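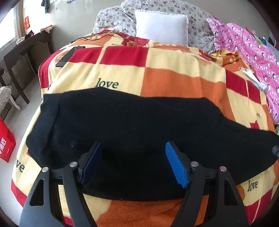
May 27, 2021

Notebook, election count project, Flukindale council by-election

Started again on the result sheets today. The count finished late and the district office put the scans online in the night, so I could work from the real papers and not from the numbers in the newspaper. There are 33 polling stations in total. For each one I have a sheet with the first preferences, the spoiled ballots and the signature of the presiding officer. Two sheets are scanned upside down, I turned them and saved them again under the same name with "r" at the end.

Typing in. I did the first pass alone and Nuno Bragança did the second pass without looking at mine. Then we compared. We disagreed in 4 cells. Three were my mistakes (I read a 1 as a 7, as usual, in my country we write them differently and I should know this by now). The last one is a real question, see under Stokum.

Stokum, station at the school. The sheet says 106 spoiled ballots. In the other Stokum stations it is never more than a handful. Nuno thinks the officer wrote 10 and then a 6 for something else, because there is a small space between the 0 and the 6. I looked at it with big magnification and I am not convinced. If I add the candidates and take 106 as spoiled, the total is the same as the number of papers given out. If I take 10, it does not add up. So I keep 106 for now and mark the cell yellow. It is a high number but it is what the sheet says, and we agreed in April that we do not correct an official paper only because it looks strange to us.

Possible explanation, not checked: Stokum school was the station where the two ballots were handed out together, the council one and the one for the bus question. If people put a cross on one and wrote "yes" on the other, or mixed them, it can make many spoiled papers. I have to ask the district office if they kept the reasons separate (blank, more than one mark, name written). In the older counts they kept them. I wrote the mail and did not send it yet, Nuno wants to read it first for the tone.

Transfers. No candidate had more than half after the first round of counting, so the lowest was eliminated and the second preferences were moved. It took 3 rounds. I ran our script on the typed data and it gives the same order as the official result, but in the second round we have a small difference. The script moved the papers without a second preference into "exhausted" one round too late. This is the same error I believed I fixed in April. I did fix it, but in the copy on my own laptop, and the shared folder still had the old version. Copied the good one over now and ran it again, the difference is gone. Please use only the version in the shared folder from now on, and I will do the same.

Comparison with Windham. Nuno asked if the drop in turnout in Flukindale is special or if Windham had it too. I put both on one chart. The lines go down together until the last vote and then Windham stays flat and Flukindale continues down. But Windham voted on the same day as the regional parliament and Flukindale did not, so I would not write anything about it yet. The chart is in the folder "drafts", please do not send it outside.

Salgado. Still waiting for the boundary file. The one we have is from before they moved the river streets to the next ward, so the map colors those streets wrong. I called and the woman on the phone was very kind but she did not know what a boundary file is, and gave me another number. I called that one also, it rang long and then stopped. Will try in the morning, before their lunch hour.

Postal votes. They are counted centrally and not given back to the stations, so our station percentages are only for people who voted in person. I wrote this in the note under table 2 but it should also stand in the title, otherwise somebody will quote it wrong. Around a quarter of all votes came by post this time. Nuno prefers to spread them over the stations in proportion. I don't like this, we would show numbers that were never counted anywhere. We did not decide.

To do:
send the mail about Stokum when Nuno has read it
title of table 2
delete old script from my laptop
Salgado, second phone number
ask who has the key for the cabinet with the paper copies from the last count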